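Is the Binwood co-op produce box worth it? (13 replies, showing most helpful)

pantry_moth
Started this topic Monday

The new Binwood store in Skukmont is pushing its produce membership hard. You pay $4 a week and get what they call the "member price" on everything in the vegetable section. The woman at the desk told me the average household saves $269 a year. I asked average of what and got a brochure.

Has anybody here kept receipts? I'm not interested in how fresh it feels. I want to know if the cabbage costs less than it does at Koval.

rutabaga_raoul
I kept receipts for most of October. Member price on carrots, onions and potatoes was the same as the regular price at Koval. The leafy stuff was cheaper, but it's sold by the head and the heads are smaller. By weight I came out a little behind before I even counted the fee.

So no, I don't believe the $269. You'd have to eat salad like a horse.

glenda_in_the_hills
Disagree. I've been a member since they opened and my grocery bill went down. I don't have a spreadsheet, but I know what I used to spend and I know what I spend now. The napa cabbage alone makes it worth it for me. I make kimchi every other week and Koval's napa is usually half brown by the weekend.

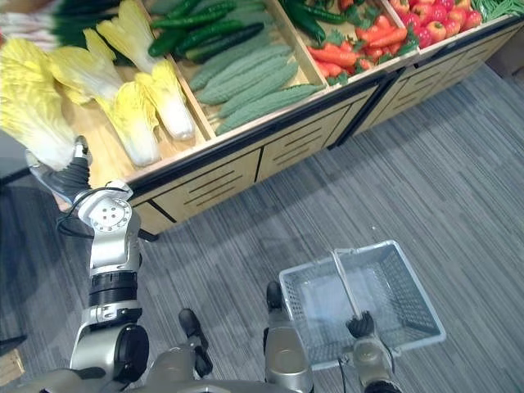

Napa cabbage at the produce display

That's the kind I mean, with the ruffled leaves and the pale stalks. For kimchi I want one that feels heavy for its size and squeaks a bit when you squeeze it.

pantry_moth
Looks like a decent cabbage. Did your bill go down because of the membership, or because you stopped buying something else when you switched stores? I'm not trying to be rude. When I changed stores last time my bill dropped too, and it was mostly that the new place had no bakery.

glenda_in_the_hills
Binwood has a bakery.

pantry_moth
Fair enough. Still a lot of things it could be.

offbrand_ed
Watch the "regular" price. My wife is sure they raised the shelf price on greens the week the membership started, so the member price is just the old price with a fee on top. I can't prove it. I threw out the old receipts like a normal person.

rutabaga_raoul
I can't prove it either, but bok choy went up right then. It did at Koval too, so it could have been a bad month for bok choy.

sundaystew
Does the fee keep running if you skip a week? The Nondis pantry club I used to be in charged you whether you showed up or not, and canceling meant mailing a letter.

glenda_in_the_hills
It keeps running, but you can pause it at the desk. I did it when I went to my sister's. Took two minutes.

offbrand_ed
At the desk, in person, during desk hours. Which end before I get off work.

sundaystew
Yeah, that's a no from me then.

rutabaga_raoul
For anybody doing the math at home, you need to save more than $4 every single week just to break even. If you spend $100 on vegetables a month you're looking for a pretty big discount, and it has to be on things you'd have bought anyway. If you're making kimchi twice a month, maybe. I live alone and eat a lot of beans.

glenda_in_the_hills
Then don't join! I never said it was for everybody.

pantry_moth
I'm going to shop both stores for a month without joining and write down both prices, by weight. Will post the list here. If somebody who is already a member can send me what the register charges for napa, green onions and spinach, that would help, because the shelf tags at Binwood are hard to read.

glenda_in_the_hills
I'll send mine after my next trip. Spinach I buy frozen.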